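Teaching a Two-Arm Station to Separate Laundry by Teleoperation
Student project report
Author: Gebremedhin Admasu
Project name in the lab system: Silton

1. Scope

The project covers the collection of demonstrations for one task: taking garments one at a time out of a mixed heap and placing them apart on the work surface. An operator drives both follower arms through a pair of leader arms. The recorded joint positions and camera streams are then used to train a policy. Wrist cameras and a fixed workspace camera are recorded together. 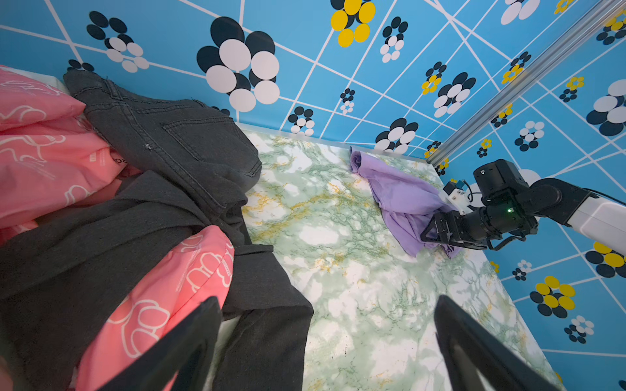 Purple garment held by one gripper, with dark and pink fabric also on the marble-pattern surface.

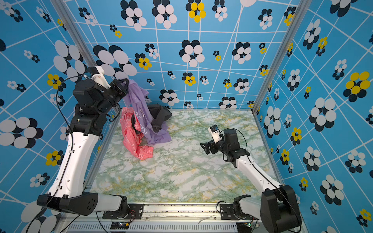 Why record the task by remote control when the arms could be moved by hand?

Moving the arms by hand puts the operator's hands and sleeves into the camera views, and a policy trained on those views will see something different when it runs alone. It is also hard for one person to guide two arms at once while keeping both grippers under control. With leader arms the operator stays outside the workspace, and the recorded commands have the same form as the commands the policy sends later.

2. Control setup

Each leader arm has the same joint order as its follower. Leader joint angles are read, filtered, and sent as position targets. The first filter setting smoothed the motion well but added a delay that operators noticed when closing on thin fabric, so the cutoff was raised and some jitter was accepted. The gripper trigger is mapped linearly to finger opening. A nonlinear map was tried in January and dropped after two operators asked for the old one back.

Logging runs under Brastamon, the recording program written by last year's group. It stores one folder per episode. Time stamps are taken at the host, so camera latency is included in the offset between image and joint data. We measured this offset once per camera and corrected it in the conversion script. It was not measured again after the USB hub was replaced, and this should be done before more data is collected.

3. Procedure

An episode starts with the garments dropped in a heap. The operator picks a garment with one arm, lifts it until it is clear of the others, and lowers it onto open surface. The other arm may hold the heap down or stay out of the way. Operators were told to choose the arm by reach and to avoid crossing the arms. An episode ends when every garment lies apart, or at the time limit of 48 seconds.

Failed grasps were kept if the operator recovered. Early on we deleted them, and the first policy had no useful response to a missed grasp: it closed on air and carried on with the lift. Episodes where a garment left the work surface were discarded.

4. Operators and training time

Four students recorded data. Each completed 15 practice episodes that were not saved. The main difficulty reported was judging depth from the monitor. Operators dealt with it in different ways, either by touching the surface lightly before closing the fingers or by watching the wrist view until fabric filled the gap. Both habits appear in the data. We did not separate them, and the policy sometimes switches between them within one approach.

5. Results

The policy was tested on 17 heaps arranged by a student who had not recorded data. It separated all garments in 9 of them. The remaining runs ended in one of these ways:

Two garments lifted together and set down together.
Repeated grasps at a flat part of the fabric with no fold to pinch.
Time limit reached with one garment still partly covered.

The double lift was the most common. Operators corrected it by shaking the held garment or by pinning the lower one with the free arm. Shaking is under-represented in the demonstrations, and one operator never used it.

A comparison with the Ristico baseline from the course materials was planned but not finished. Its action format uses end-effector poses, and our conversion gave wrist flips near the joint limits. The partial code is in the Jafarzadeh branch of the repository.

6. Remaining work

Record more episodes that start with two garments already lifted together.
Repeat the camera offset measurement.
Agree on one approach habit for grasping, then check whether the switching goes away.
Add a gripper current signal to the log. At present the policy has only finger position to tell a thin layer of cloth from no cloth.

The episode folders and the conversion script are on the group drive. The read-me file lists the discarded episodes by number with the cause of each.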